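Section 8. Changing strings and setting the bridge

Applies to all Hetereck mandolins with a floating bridge. Not for the Zirnberg octave model, see separate sheet.

Before you start

You'll need: one set of loop-end strings, string winder, small cutters, a soft cloth, a tuner. Pencil. Flat screwdriver if yours has the covered tailpiece.

Caution: do NOT take all 8 strings off at once. The bridge is not glued. It's held by string pressure and nothing else. Strings off, bridge moves, and then you're doing the whole intonation part from scratch.

8.1 Removing the old strings

1. Lay the mandolin on its back, neck supported. Towel under the body.
2. Mark the bridge feet lightly in pencil on a strip of low-tack tape. Not on the finish.
3. Slide the tailpiece cover toward the end of the body and lift. Stiff on new instruments. Don't pry against the top.
4. Loosen one string of the low G pair. All the way slack before cutting.
5. Unhook the loop, pull the other end out of the post. Watch the cut end, it's sharp.

Note: one string at a time. Replace it, bring it near pitch, then go on to the next.

8.2 Fitting the new strings

1. Hook the loop over its tailpiece hook. Keep a finger on it so it dosen't jump off.
2. Run the string over the bridge slot and the nut slot. Check both.
3. Through the post, leave enough slack for a few turns. Plain strings want more turns than wound.
4. Wind so the string goes down the post, not up over itself.
5. Bring up to just under pitch. Move to its partner.
6. Order: G pair, D pair, A pair, E pair. Cover back on when all are done.
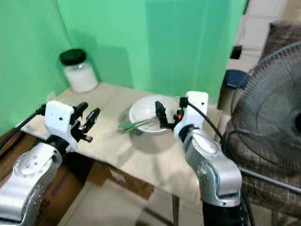
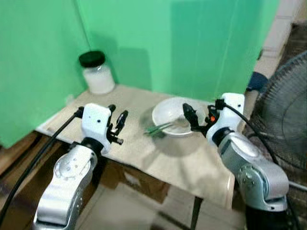 Table with beige cloth, both views.

8.3 Setting the bridge

Do this with the strings at full pitch. Slack strings tell you nothing.

1. Tune all pairs. Wait a bit, tune again. New strings drift flat.
2. Play the high E open, then the harmonic at the 12th fret, then the fretted note at the 12th.
3. Fretted note sharp – move the bridge toward the tailpiece. Flat – move it toward the neck.
4. Loosen slightly before you move it. Tiny nudges, both hands, one on each foot.
5. Repeat for the low G. The bridge may end up at a slight angle. Fine.
6. Check that the feet sit flush on the top, no light underneath. Check it isn't leaning toward the neck. Tuning up pulls it foward every time.

8.4 Action height

Thumbwheels under the saddle, one each side. Slack the strings off first or you'll chew up the threads. Turn by hand only, no pliers.

Too low: buzz on the first frets, usually the G side. Too high: sore fingers, notes go sharp when pressed. Small turns, 2 at most, then retune and check again.

Caution: if a thumbwheel won't turn with the strings slack, stop. Take it to a dealer.

8.5 String gauge

Ships with Tanui medium, 11 on the E. Light is OK on any model. Heavier than medium – not covered under the warranty, the top isn't braced for it. Going lighter or heavier means redoing 8.3. Nut slots may need work too if you go up.

Olthorpe flat-tops: light gauge only. Same procedure otherwise, but the tailpiece has no cover so skip 8.1 step 3.

Truss rod adjustment is in Section 9. Read that before touching it.

Rev. December 13, 2019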